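Woke at quarter to five with the boiler knocking again. Bled the radiator in the back bedroom, which helped for an hour or so, and then it started up as before. I'll ring Folteck in the morning about the service plan, though last time they kept me holding for most of my lunch break and then told me to fill in the form.

The allotment took up the first half of the day. The wind had brought down the netting over the brassicas and two of the hoops had come out of the ground. Pigeons had been in. The purple sprouting is stripped along the path side and more or less untouched on the other, so I've cut what was worth having and put the net back with bricks along the edge. I planted the first earlies in the bed nearest the water butt, 14 tubers in two rows, a bit closer than it says in the book. The soil there is better than I expected after all that rain. The bottom end by the fence is still too heavy to do anything with and I left it alone.

The letter about plot rents was pinned up inside the gate. Going up again in April, to £56 for a half plot, and water is to be charged separately. I don't mind the amount so much. What annoys me is that the tap at our end has been dripping since the autumn and the overflow runs straight down the path, so we shall be paying for that as well.

Walked back by the river instead of through Ullcombe. The path is open as far as the weir but the steps beyond have gone completely and there's orange tape across. Saw a dipper on the stones under the footbridge, the first this year. I stood and watched it go under four or five times before a dog came down to the water and it went off upstream. Blackthorn out on the south bank, nothing yet on the other side.

Soup for lunch, then a sleep I hadn't meant to have. Woke with a stiff neck and felt worse than if I'd stayed up. Did the seed order in the end, having put it off for a fortnight. Climbing beans, two kinds of beetroot, a yellow courgette, and the leeks from Arholm that did well the year before last. They've stopped doing the small packets, so I've got 200 leek seeds coming and room for a quarter of them. The rest can go on the swap table.

Spent the evening on the laptop clearing out the downloads folder, a job I've been meaning to do since Christmas. Deleted the old bank statements.
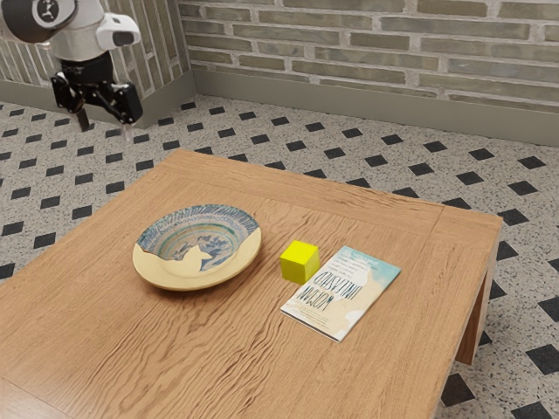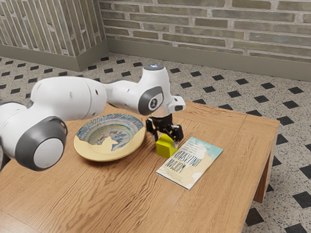 The shed roof wants doing before the summer. I went up the ladder before it got dark and the felt has split along the ridge for almost 2 metres, and one of the boards underneath is soft enough to push a thumb into. I could patch it, but I patched it last time and that lasted one winter. Sowa have felt in the sale until the end of the month and they'll deliver, so I might measure up tomorrow if it stays dry. I need clout nails too, and a new blade for the knife.

Library books due back. I've finished the one about the canals and given up on the other – the print is too small and I kept reading the same page. The canal one was good on the early surveys and rather thin once the railways came in. I'd like to see if they have his earlier one on the tunnels.

Knocking has stopped for now. Set the heating to come on at six and left the airing cupboard door open. Rain forecast from midday, so roof first, then library.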